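Cestas, bandejas y una planta: ordenar sin comprar un armario

Lo del cajón de los cables empezó en abril. Bueno, el cajón, la estantería y media entrada. Kaj Arnardóttir, que lleva años ordenando casas ajenas, vino a las 8 de la mañana, miró y dijo: fuera todo, a la mesa. Y a la mesa fue.

Primera regla suya: los recipientes se eligen vacíos. Uno al lado de otro, sin nada dentro, y entonces se ve cuál sobra. En casa sobraban bastantes – compro cestas como quien compra pan.

Segunda: pocos colores. Negro, blanco y azul, ya está. El negro con rejilla o ranuras para lo que tiene que respirar (cebollas, trapos, las esponjas de repuesto). Blanco liso para papeles y cosas de baño, que se limpia de una pasada. El azul para lo que hay que encontrar deprisa: llaves, pilas, tiritas.
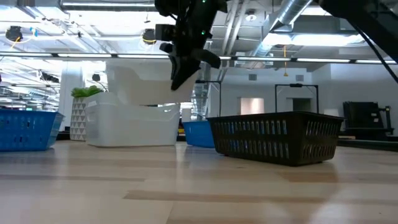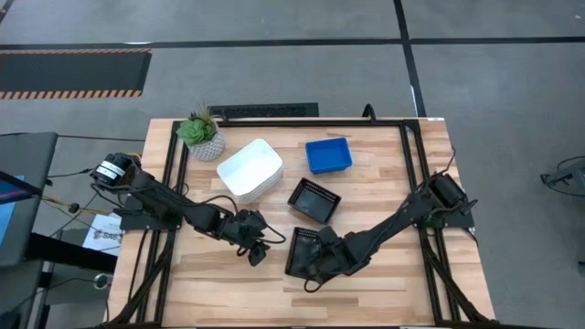 Cestas negras caladas, recipientes blancos y azules y una planta en maceta de dibujo geométrico, sobre madera clara.

La planta no guarda nada, claro. Pero Kaj insiste en dejar siempre algo verde en la balda, aunque quite sitio. Al final le doy la razon: una balda sólo con cajas parece un almacén.

Las bandejas blancas bajas, apiladas, ocupan poquísimo. Una por tema dentro del cajón y se acabó el revoltijo. Ojo con las esquinas redondeadas, se pierde algo de hueco entre una y otra. A mí me compensa, se limpian mejor.

Medir antes. Mi balda tiene 38 centímetros de fondo y la serie Ballska, que me encantaba, no entraba ni de lado. Tuve que devolver 2 piezas. En Mladenović, la tienda de la esquina, me dejaron llevarme una a casa para probar – pedidlo, que casi nunca se niegan.

¿Etiquetas? Sólo en lo opaco. Lo calado ya enseña lo que lleva dentro y con letreros queda recargado. Yo puse cinta de papel y boligrafo, nada más, y de momento aguanta.

Queda el armario del pasillo. Para otro mes.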